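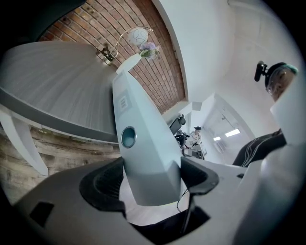

Intermittent Loss of the Jaw Signal on a Hand-Held Gripper Pair
Final project report
Brock Bélanger
Plivetti Lab, Naseri Hall
March 29, 2026

1. Summary

The project used a pair of hand-held grippers to record pick-and-place demonstrations for training a robot arm. Each gripper logs a camera stream, its own position and the distance between its finger pads (the jaw width). During a review of the recorded set, the jaw width was found to freeze at a constant value while the jaws were moving. The fault affected 435 of 2,549 episodes, all on the right gripper. The cause was a broken conductor in the jaw sensor cable. This report covers how the fault was found, why it went unnoticed, and the changes made to the hardware and the logging software.

2. How the fault appeared

Recording started in November. The first sign of trouble came when a policy trained on the early data was run on the arm. The arm reached the object, closed part of the way, and lifted with nothing held. We first blamed the training settings and lost nine days on that.

The width trace for a normal grasp falls, goes flat while the object is held, and rises at release. In the bad episodes the trace stayed flat from start to finish, or froze partway through and jumped back later. The frozen value was always the last good reading. The Kovton interface board repeats its last reading when the sensor does not answer, and it sets an error bit. Our version of the Pronon logger did not store that bit.

3. Finding the cause

Three causes were considered: a faulty board, dropped packets, and a bad cable. Swapping the boards between the grippers did not move the fault. The packet counter showed no gaps in any affected episode. That left the cable and its connectors.

The cable was tested for continuity with the jaws held at fixed openings. Contact was steady with the jaws open and was lost in a narrow range near closed, mostly when a thin part was gripped off center. Stripping the jacket showed one conductor broken at the point where the cable bends hardest. The left cable was routed with more slack and passed the same test.
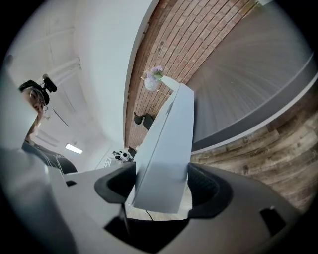 Could the fault have hurt the operator?
The risk to the operator is low, as the jaws are moved by hand and the sensor drives nothing. The hazard is on the robot side, where a policy trained on wrong widths can drop a part or close on it with the wrong opening.

4. Repair and retest

Both cables were replaced with a more flexible type, and a larger loop was left behind the jaws. A printed clip now holds the cable away from the point where it used to bend.

The old right cable, before it was stripped, failed again on the bench after a few closures. The new cable was cycled 2,000 times with no load and then up to a total of 4,000 with a flat board clamped in the pads. No error bits were logged in either part of the test. We did not test side loads, so the result should not be read as a life rating.

5. Software changes

The logger now stores the error bit with every width sample. An episode is rejected at save time if the bit is set in more than five samples in a row. A second check compares the width trace with the jaw motion seen by the camera – this one is slow and runs overnight.

The 435 bad episodes were moved out of the training set. We tried to fill in the missing widths from video for a small group of them, but the error at closing was too large to be useful.

6. Handling of the pair during recording

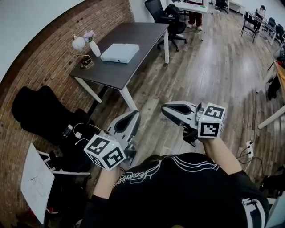
Figure 3. Both grippers with their marker cubes, one in each hand, above the plank floor.

The operator picks up both units before the recording is started and closes each jaw fully, then opens it fully. The width display must follow both motions. This check takes less than a minute and would have caught the fault in most of the affected sessions.

7. Open items

The left board still has the old firmware. The overnight check gives false alarms when the jaws are hidden from the camera by a large object. The spare cable has been made up but not cycled.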